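Do soft ribbed fingers pick up cloth, or is that just the videos?
Tags: grippers, hand-held, home build

pulto44
Building a hand-held gripper at home, two printed fingers on a trigger. My flat hard fingers drop anything thinner than a dish towel. Everyone says go ribbed and flexible. I've seen up to 6 videos and they all grab the same fat sponge. Is it worth another spool before I cut the new mounting plates? I don't want to print this twice.

Etelka Vörös
Depends what you mean by pick up. Ribbed ones bend around a lump fine. Cloth has no lump, so you're relying on the tips meeting square, and most homemade sets I've handled don't. Check that first. Close them on a strip of paper and pull. If it slides out at one side, your plates are crooked and new fingers won't fix it. Then try a folded corner, then one layer flat on the table. People skip the last one because it's the one that fails.

Mine are on a corner here, and I'd call that the easy case.

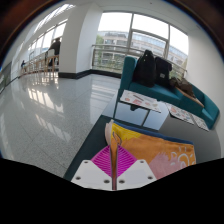 Magenta ribbed fingers, white plates, printed fabric.

I wouldn't trust anyone's "2000 picks" without knowing what the cloth was. I'd do 3 fabrics you own, including something slippery.

miltside_dan
just glue rubber on the ones you have. worked for me, came off in October though

pulto44
Paper slides out on the left. Guess I'm redoing the plates.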